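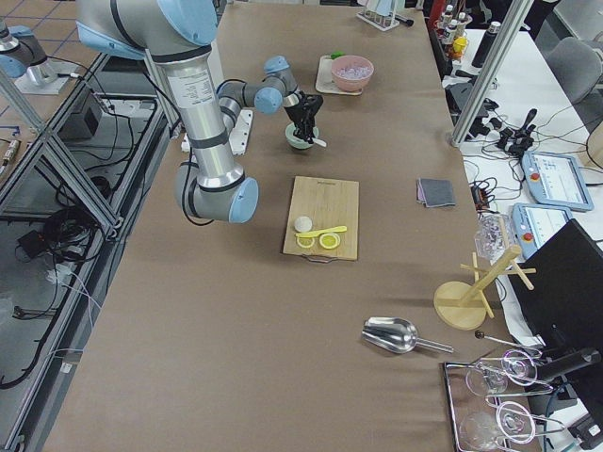

Drinks table, August, gripper down in the green bowl.

Notebook, Histden bench. I keep being asked whether an arm could manage a tray of cold drinks at home yet, and my fond but slightly weary answer is still "nearly, if you lay the table for it". I've put 28 down as the next run number and left the speed at 60 per cent, which feels kind to the glasses.
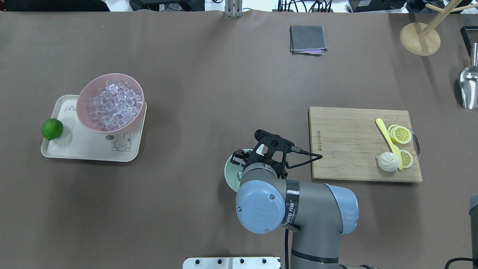 Bunny tray with the pink bowl of ice, and the lemon slices on the board.

Lemon is what I'd like to talk over with the Darko lot, bless them, as thin slices are a fiddle even for me. Tea at five, then grip settings.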